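We use cookies to make this website work better for you. Accept | Settings

Stutorholm opens the sorting hall in Wiltbridge to visitors 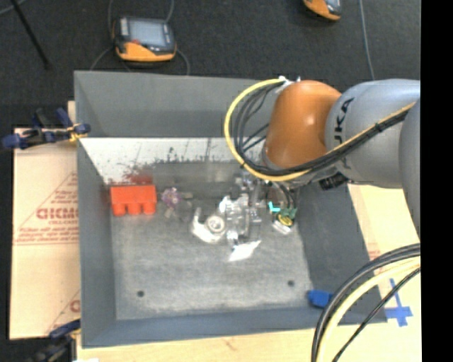
WILTBRIDGE, July 1, 2020 – Stutorholm, the company which collects and resells used household and workshop goods, will open its sorting hall to the public from October. Groups of up to 20 persons can follow the goods from the delivery door until the packing table. One stop on the tour is the large gray bins with sloping walls, where single pieces lie before they get a place on the shelf. The bins have worked hard, and the scratched floor and the worn white strip at the back show it. A bright orange-red block is easy to find in there, but darker pieces need more patience from the eye.

The hall has now 372 shelf places, all labeled by the new system Rai, which was prepared together with the design office Tultura. The tour takes 2 hours and is free for schools.

"People bring us their things and then they don't know what happens next," says Wing-sze Yau, head of the sorting hall. "We want to show them the whole way, also the parts which are not so beautiful."

Children from 8 years are welcome when an adult comes with them. Closed shoes are required. Registration is possible by the contact form of Stutorholm.

Recent news
Longer opening hours at the Wiltbridge delivery door
How to pack glass for donation
Tultura and Stutorholm continue their cooperation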